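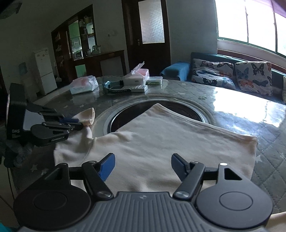 Why do clothes wrinkle?
Because cloth is made of threads, and threads are made of even tinier strings called fibers that bend and then get stuck in their new shape.

I got curious about this when my cousin Osvaldo wore a shirt he'd slept in (he looked like a paper bag!). Cotton comes from a plant, and its fibers are held together by lots of weak little links. Water and heat loosen those links. If the cloth is scrunched up while it dries, the links grab on again and the scrunch stays put.

An iron does the same thing, only with the cloth pulled flat – heat, a puff of steam, and the links settle down smooth.

Wool is springier, so it bounces back better. Polyester is a kind of plastic and hardly creases at all.

Try it! Wet 2 cotton hankies. Ball one up, hang the other, and look at them both tomorrow.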